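Section 3. Before You Order: Planning and Budgeting for a Two-Arm Station

I wrote this section after our second station went in, mostly because I got the budget for the first one wrong. If you already have your arms on site, skip ahead to Section 4. If you're still filling out the purchase request, get a coffee and stay with me, this is the cheap part!

What you should have in hand

A floor plan (a sketch is fine), the Tusten quote form, and the name of whoever signs for electrical work in your building. At our place that's Barnabás Szilágyi, and he likes to be asked early.

1. Decide what the station will handle. Write down the actual things, with weights and widths. We said "household objects" on our first request and got quoted for hands that were far too big. Bottles, boxes and bags is a much better answer.

2. Pick the hands before the arms. I know, the arms are the exciting line on the quote (and the big one). But the hands decide the wrist mount, the wrist mount decides the cable length, and the cable length decides where your table goes. Lengyel will send you a mounting drawing if you ask, so ask.

3. Measure the table space. Clear the whole surface first, then mark how far each arm reaches with masking tape. Leave room beside the work area for whatever you're handling next, plus the boxes it came in. Ours filled up by lunchtime on the first Thursday.

Note: The Tusten drawing shows reach to the wrist. Add the length of the hand yourself. I didn't, and we moved a very heavy table twice.

4. Budget for the surface. A plain mat costs next to nothing and you'll want a spare. Put it on the request anyway, or you'll be paying for it out of the coffee fund like I did.

5. Count your cables, then order 3 extra of each type. Check the connectors against the Bridar parts list, page 14. The old list and the new list use different part numbers for the same plug, and the shop will happily sell you either one.

6. Set aside money for wear parts: sleeves, fingertip pads, screws, tape, wrap. I put in $408 for the first year and we went over by spring. Szabolcs Kun thinks I should have doubled it, and he's the one who does the ordering now, so go with his number.

Caution: Don't order a power supply until the hands are confirmed. Prinik won't take one back once the seal is broken.

7. Plan for the people. Somebody will be sitting close by while the arms run, and other folks will be working at desks in the same room. Agree on where the chairs go, who can reach the stop button, and how late in the day you can run.

8. Buy the practice items yourself. Drinks in plastic bottles are great to start with (get the same kind, and get plenty). We went through over 100 and I still find caps under things.

Bottle work at our station, with a couple of views from the wrist to help you picture the clearances: 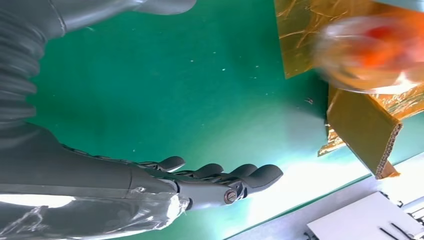
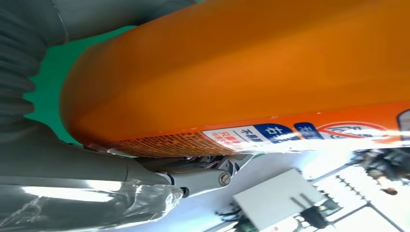
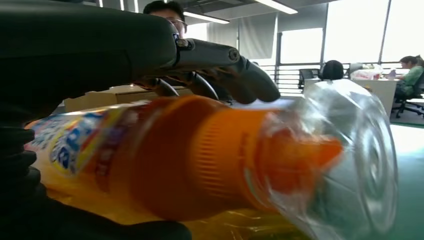
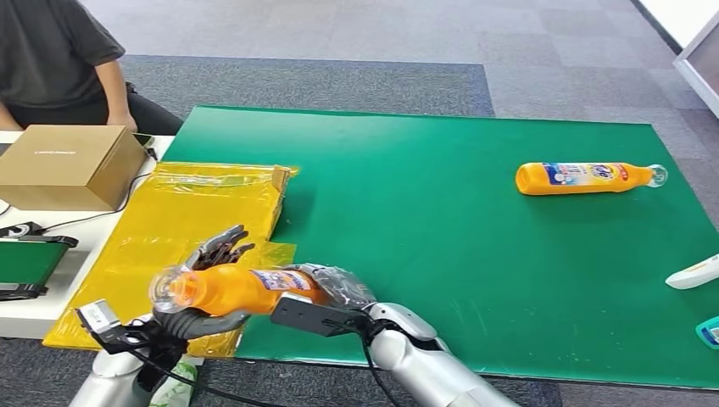 9. Send the request in two parts. Put arms, hands and mounts on the first, and everything that goes on or under the table on the second. The second one usually gets approved faster, so you can have the room ready before the crates show up.

10. Ask for the delivery size in writing. I mean the crate, not the arm. Then walk the route from the loading door to the room with a tape measure, elevator included.

Note: Lead times on the hands run longer than on the arms. If the quote gives you one date for both, call and have them split it.

Once both requests are signed, make a copy of the quote and keep it in the station binder. You'll need the option codes from it in Section 4, step 2.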